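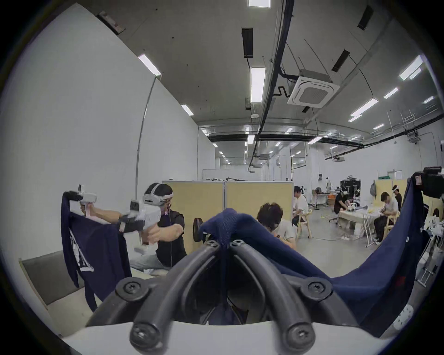
Navy mesh-like garment in the gripper, Thursday folding session

prement_hal
Posted August 31, 2023
Hi all! We've been collecting garment folding since May and I'd love some opinions before we go further. We have 235 clean episodes so far, plus 18 where the cloth slipped and the person grabbed it again. My plan was to throw those 18 out, but now I'm having second thoughts (and my coffee is getting cold while I have them).

nadar9
Keep them! Regrasping is the part our policy was worst at, and I'd trade a stack of perfect folds for a handful of good recoveries. Tag them separately so you can weight them later.

grakela_tom
I'm going to disagree a little, with love. At 235 episodes, a clumsy regrasp can teach the thing to drop cloth on purpose so it can pick it up again. We saw exactly that with towels. Trim each one so it starts after the slip, then keep the recovery.

nadar9
Fair, trimming is fine by me — just don't toss them. Also, is everything you record that mesh fabric? It bunches up so differently from a plain tee.

prement_hal
Mostly mesh, yes, and I know, I know. We have 9 cotton ones waiting in the Hakala folder that I haven't labeled yet.

grakela_tom
Label those first, then! I'd want the fabrics mixed well before you get to 300.

prement_hal
Okay, trimming tonight, cotton tomorrow. Thank you both, really.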